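Home | Programs | Reports | Partners

Filed under: Grantee Updates, Household Automation

Grevivent Towel Trial — Interim Report to the Hestance Fund
Prepared by Nayeli Olvera, 2022-05-28

You asked whether a machine can fold laundry yet. The short answer is that it can fold one towel, if the towel is square and in a good mood.

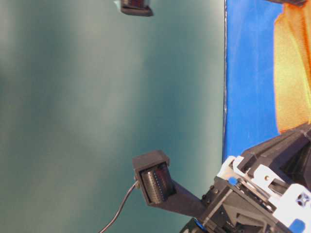

Gripper hardware at the blue work surface.

We made 64 attempts this period and got 30 folds that Mamta Chauhan would put in a closet. She grades hard. Her own score by hand is perfect, and she was on the phone. 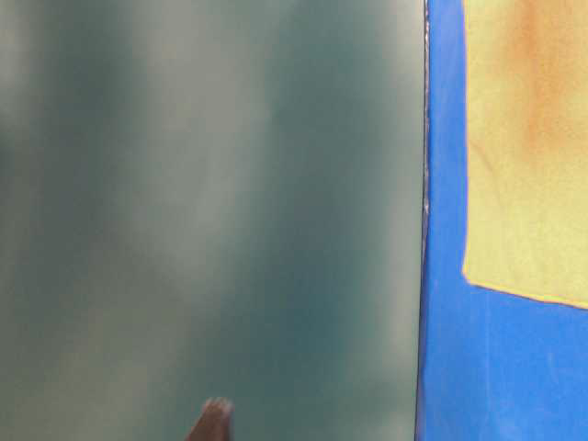 Yellow cloth on blue, seen close up.

Most failures come at the pickup. The fingers close on nothing, or on two layers, and the software reports success either way. Unai Nieto is rewriting that part and has asked us to stop reading him the logs aloud.

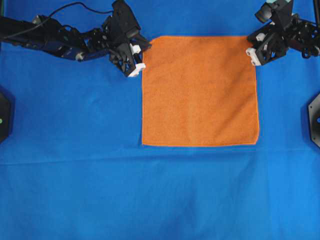

Folding starts at the corners, and corners are where the budget went. With the towel flat and a gripper waiting near each top corner, the planner has as easy a job as we can give it. It still dithers. Dropped in a heap, the same towel has beaten us 3 times out of 3.

Spending on replacement finger pads came to $488, over plan. Fitted sheets move to August — we would like to discuss dropping them.
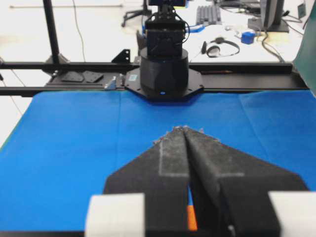
Fingers closed, second arm opposite.

Contact: Grevivent project office | Back to top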